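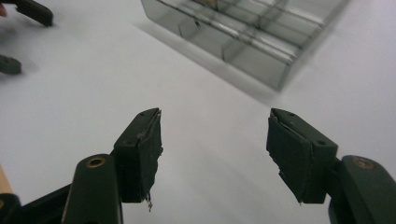 Lightfoot hand-held gripper, dark green fingers, padded faces, with the divided tray

Lightfoot Gripper Kit (club build)

I run the robotics club gear shelf at Sulenlow, and the Lightfoot is the thing that gets borrowed most, so it finally gets its own page! You hold it, you squeeze, the two fingers close on whatever you're after. Our kids use it to practise picking and sorting before they write a line of code, and I'm still a bit hooked on it myself (I've lost whole lunch breaks to sorting washers).

The fingers are angled in towards each other, with a dark pad on the inner face of each one. Pads are a wear part. They go ragged along the top edge and start fraying at the corners, and the ones in the photo are well on their way. Ours still get used like that for practice, but I'd put fresh ones on before a competition. Spares come in packs of 6, and the colour is whatever Clorari has in.

What you get:
2 fingers, pads fitted
Arms with brass-coloured threaded inserts
Handle and trigger
Bag of screws, plus a few extra because they roll under everything
Printed build sheet

The tray isn't included, sorry. It's a smoky grey see-through one with dividers, and any organiser with small compartments will do the job.

Build time is one club session if you've done a kit before, two if you haven't. Go easy on the screws going into the fingers. Dean Cheetham wrote the build sheet and he's put the order in bold, so please follow it, I skipped ahead on my first one and had to take the whole left side apart again.

It's also fine for the Wovex sorting challenge in October, where teams work in pairs with a gripper each.

Price: $70 per kit, $28 for club members borrowing one for the term
Pad packs: ask me
Pick-up: Sulenlow workshop, front counter
Page updated 2023-06-10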